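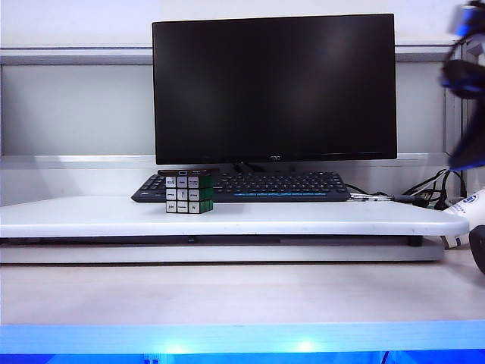 4 min read

March
By Agathe Baudry, Drimach press desk

DRIMACH BRINGS OUT THE PLUNHAM, A WIDE WHITE DESK RISER FOR PEOPLE WITH TOO MUCH ON THEIR DESK

Brutberg – Drimach is launching the Plunham this month, a wide, low riser for home and office desks. Screen at the back, keyboard in front of it, and a bit of white left over for whatever else lives there. Pen, phone, puzzle cube. First run is 3000 units, on sale through Gaillard shops and the Gaillard website from the end of the month.

The idea came out of a desk survey Drimach ran last autumn. 700 people answered. They were asked to write down what was on their desk at that moment, no tidying first please, and then what they would move if they had somewhere to move it to. Cables came top by a long way. After that pens, then mugs, then a big group the survey team ended up calling "bits", meaning toys, cubes, stones from the beach, a small cactus or two. Very few people wanted the bits gone. They wanted them not to be in the way of the keyboard.

"We had been drawing risers with drawers, risers with pen slots, one with a sort of trough along the back," said Perrine Picard, head of design. "Then the answers came in and it was obvious people mostly wanted a flat top and a gap underneath. So we took the trough off. I was a bit sad about the trough."

The Plunham is a broad top with a thick front edge and rounded corners, and a gap below. Rounded because of sleeves and elbows, also because Marcelle Moulin, who tested the early ones at home, has a bruise she blames on version two. The top is plain, no logos, no grooves. A full keyboard lies flat on it in front of the monitor stand and there is still room before the front edge for small things, a cube fits easily. On pale wood the white looks very calm. On dark desks it shows up more and some people like that.

White was argued over. It shows smudges. A damp cloth deals with most of them and the care card says so, in larger type then the first draft did. Grey was tried, and a dark green, and neither got past the office in Brutberg. There may be a second colour later in the year, nothing decided.

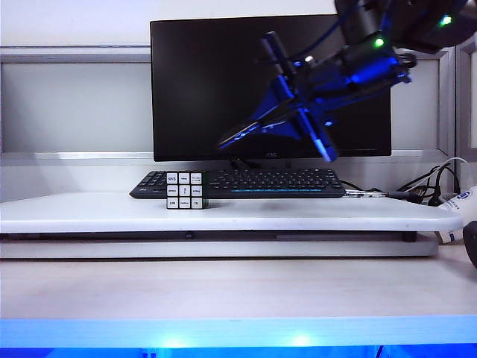 Four households and one small accounts office had a Plunham for 30 days before the final version was signed off. Notes from them, in short:

Keyboard on top, nearly everyone. We had expected people to push it into the gap. They didn't, or they did at night and stopped after a week.

The cube question. Two of the testers keep a puzzle cube by the keyboard and pick it up on calls. One of them reported solving it more often since the riser arrived, which we are not going to put on the box.

Pens roll. They go to the back right and stay there with the cables.

Cables, again. A riser doesn't make cables disappear and we won't claim it does. Leads can loop down behind the shelf, and that hides a good part of them from where you sit. From the side you will still see a tangle if there is a tangle. Moulin's advice, after a month with hers: unplug the lot, wipe down, plug back only what you use. She found three leads that belonged to nothing in the house.

Rafferty Pennington, buyer for desk and study at Gaillard, has taken the Plunham for every branch, window tables included. "Customers come in for a lamp and start telling me about their desk," he said. "Half of it is screens at the wrong height and half is nowhere to put anything down. I want them to be able to set their own keyboard on this one in the shop and see what's left." Branches will have one made up on a table with a screen and keyboard from opening time, and people are welcome to bring in their own clutter and try it. Really. Bring the cactus.

To go with the launch Drimach is putting out a one-page desk reset sheet, free in the shops and inside every box. It's short:

Everything off, onto the bed or the floor.
Wipe the desk. Wipe the riser, top and front edge.
Screen back first, in the middle of where you sit and not the middle of the desk.
Keyboard next.
Cables over the back.
One thing you like. One. It goes where your left hand can reach it if you're right handed, so the mouse side stays clear.
Whatever is still on the bed, leave there till teatime and then decide.
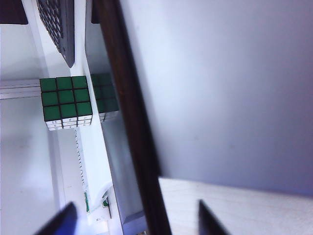 The "one thing" line is the one staff have had most trouble with. Raphaël Joly in the workshop owns up to five, all of them puzzles, and has been given a shelf. He also wrote the paragraph on the sheet about cubes, which asks people to put them down square on the desk with a solved side outwards as it "looks like you finished something". We left it in.

Reset sheets are being printed now and should be with branches the week before the riser. Schools and libraries that want a stack can write to the press desk and we'll post them while they last.

Availability. The Plunham goes on sale at Gaillard at the end of March, in white. It comes in one box with the care card and the reset sheet. Gaillard will take back any riser within 30 days if it doesn't suit the desk, packaging not needed but it does help. Orders placed online before noon leave the Brutberg warehouse the same working day, stock allowing.

Review units – a small number for press, to be returned please, last time we lost several. Say in your message how deep your desk is and whether the screen is on a stand or an arm, it saves an email.

Interviews with Perrine Picard can be set up for mornings only. Rafferty Pennington is availble through the Gaillard office.

About Drimach
Drimach makes desk and study furniture in Brutberg. Risers, shelves, a footrest.

Press contact: Agathe Baudry, Drimach press desk, Brutberg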